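Setting Up a Small Desk
Unit notes, week 2 – Home and Office Organising, Tulance Community College
Prepared by Fadime Kurtuluş

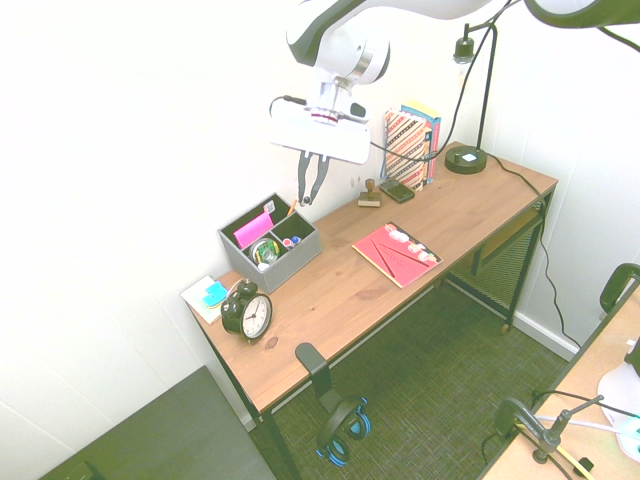
Figure 1. Small desk with organiser at the left rear and lamp at the right rear.

These notes go with the practical on small desks. Read them before class and bring them with you. The worksheet is separate and is due 10th August.

1. Zones

A desk against a wall has a back strip, a middle and a front edge. The back strip is for things that stand up and stay put. The middle is for whatever you are working on. The front edge is where your forearms go, and it should be kept clear when you are writing.

In Figure 1 the organiser and the lamp are both at the rear, at opposite ends. Two books stand upright toward the wall between them, with a phone lying flat in front and a rubber stamp beside it. The red notebook has the middle of the desk. The alarm clock is in front of the organiser at the left corner, and it is the item most students move first when we do this as an exercise. Some put it beside the lamp. Others leave it and move the little notepad behind it instead. Either is acceptable if you can say what the change does for the person using the desk.

2. Desk organisers

Fabric organisers are light, quiet and cheap. They also lean when one side is loaded more than the other. Plastic and timber ones hold their shape but take up the same room whether full or empty. For this unit we use the grey fabric type.

Fill an organiser from the back. Tall things go in the rear compartment: pencils, rulers, scissors with the points down. Low things go in front, where you can see over them. Sticky notes can stand on edge, as the pink pad does in Figure 1, and a round tape dispenser will usually fit in the slot next to them. Keep markers together in one compartment and store them with the caps on.

Labels go on the rim. A label on the front panel is hard to read from a chair once there is anything standing on the desk in front of it. Use one or two words only. 'Pencils' is a good label. 'Misc.' is a poor one, and you will lose a mark for it in the practical.

3. Lighting

Place the lamp on the side opposite your writing hand, so the shadow of the hand falls away from the page. A right-handed person would normally want the lamp on the left. In Figure 1 it is on the right, which suits a left-handed writer. Before shifting a lamp, check where the power point is and how long the cord is.

Look for a warm white globe if the desk is used at night – 3000 K is a common marking on the box. Cooler globes are fine for daytime work.

4. Cords

Cords should leave the desk at the back, by the shortest path to the wall. The lamp cord in the figure goes down over the back right corner and then along the floor toward the right wall. A floor cord is all right where no one walks. Otherwise fix it to the leg with two or three reusable ties and run it along the skirting board. Don't use staples, and don't run a cord under a rug.

5. Below the desktop

A mesh shelf under the desktop, like the one on the right in Figure 1, is good for paper, a laptop or a flat folder. It is not good for pens or clips. Check knee room with the chair pulled in before you decide what goes there, as a full shelf on one side can push the sitter off centre.

6. The reset

A reset is a short tidy at the end of the day. Time allowed in class is 25 minutes for the first one, including discussion. At home it should take around five.

Clear the middle of the desk first.
Return pens, pencils and markers to their compartments.
Stand books upright against the wall.
Put loose sticky notes in the bin or copy them into the notebook.
Wipe the desktop with the grain if it is timber.
Switch off the lamp.

7. For the practical

Work in pairs. One person sets up the desk for the client on your card and the other takes notes, then swap. The Paterson card is a student who draws. The Clotier card is a bookkeeper working from home three mornings a week. You have 45 minutes for both.

Organisers and labels are in the Flurkon tubs at the back of the room. Please return them with the compartments empty. We use the same sets again for the November intake, and last time several came back with tape stuck to the lining.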